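News > Local > Windmont

Fan table finds a spot at Windmont rooms

The shared meeting room at Windmont has its new table in. Pale oak colour, curved edge like a fan, white legs. Ordered through Tratance, came in on Saturday morning in 5 boxes and was up by lunch.

Cost was $1675, paid out of the April market takings. The old one went to the Darbridge hall, who had asked for it twice allready.

Chairs are staying — black mesh backs, headrests, wheels. Still a bit of sorting to do, and bags and odds and ends should be cleared off the tabletop before Monday's booking. If your stuff is in there come and get it.

Bookings open at 9 each day, same desk as before. Groups from Mofokeng Street keep there usual evening slot.
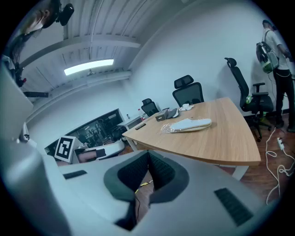
Also this week

Hall parking: the side lot is shut while the drain gets fixed. Use the street. Bus 136 stops out front.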